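4.2 Bin setup and trial procedure

The Killiveo picking kit was evaluated as shipped, with the vendor's grasp planner and default speed limits. The arm was already in our lab and is not part of the kit. Hervieu supplies the same planner under a separate license, but that version was not tested. All trials used a metal bin with sloped walls, clamped to a wooden table so that contact with the walls would not shift it between calibration and execution.

Objects were drawn from a pool of household items and toys chosen to vary in stiffness and surface finish. Before each trial the operator scattered a new set over the bin floor by hand and left the poses as they fell. Figure 6 shows the gripper low over the floor at an orange plastic object, with a plush toy, a hairbrush and a white scoop among the other items. The scoop lies partly behind the plush toy, a type of overlap the planner has to resolve from depth data.
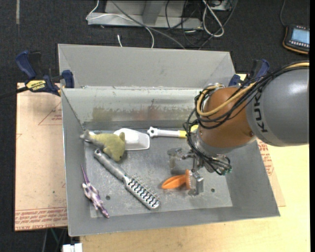
Figure 6. Parallel-finger gripper above an orange object in the clamped bin.

4.3 Results

We ran 3216 grasp attempts, of which 614 failed. A failure was logged when the object was not held at the end of the lift or was dropped before reaching the drop-off point. Attempts stopped by the operator were discarded and do not enter either total.

Failures were concentrated in thin objects lying flat and in objects resting against a sloped wall, where one finger touched metal before the grasp closed. Soft toys were seldom lost once lifted. Raising the approach height by 20 mm reduced wall contact but lengthened the cycle, and we returned to the default for the comparison with Nostier in Section 5. All labels were checked by Niloufar Ghasemi against the gripper log.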